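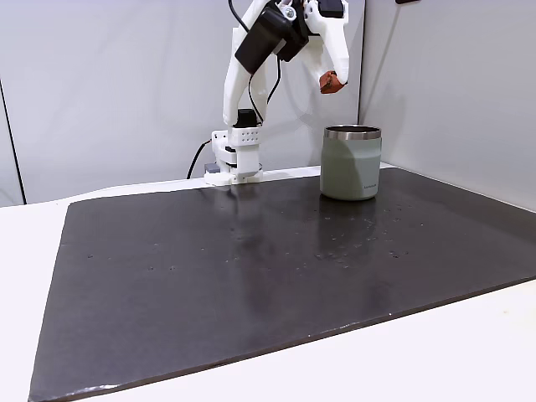
Delwyn Tipoki said over the phone that the fault was in the shoulder and that Cavine had read the log wrong.

5/23/18
By Isla Whitcombe

Baxter had the log open when he said it. The arm lost position on the return stroke by two degrees, then by seven, and then the controller dropped it. Cavine blamed the elbow motor. Tipoki had not seen the log. He had asked only for the sound.

"A click," Baxter told him. "At the start of the move."

"Before the load comes on?"

"Before."

"Then leave the elbow alone. Check the horn screw."

The manual from Halamov gave one page to the shoulder joint. Power off. Support the arm. Back out the screw, clean the thread, seat the horn at the center mark and tighten. It did not say how tight. Somebody in April had written a figure in the margin in pencil, and somebody else had rubbed it out.

Baxter cut the power and put his palm under the upper link. With no current in the servos it was heavier than he expected. He let it down by stages, elbow first, keeping the cable out of the joint.
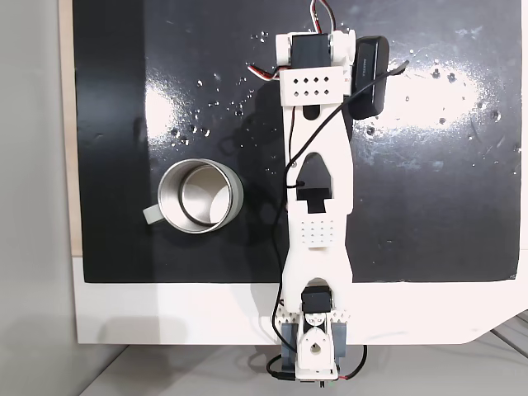
He put the driver on the screw and it turned about a quarter turn under no effort at all. The horn had been riding on its splines – not stripped, only loose. He backed the screw out and wiped the thread, then set the horn again on the mark. On the first try he was one tooth off. He lifted it and did it over.

Tipoki was still on the line. There was a radio going at his end.

"Did Erum build this one?" he asked.

"It says so on the sheet."

"She never used thread lock. I told her."

Baxter put a drop on the screw and ran it home. He reset the zero, brought the current up slowly and sent the return stroke eight times. He listened through each one and wrote the error in the log under Cavine's note, which he did not cross out.

"Well?" Tipoki said.

"No click."

"Run it again after lunch," Tipoki said, and hung up.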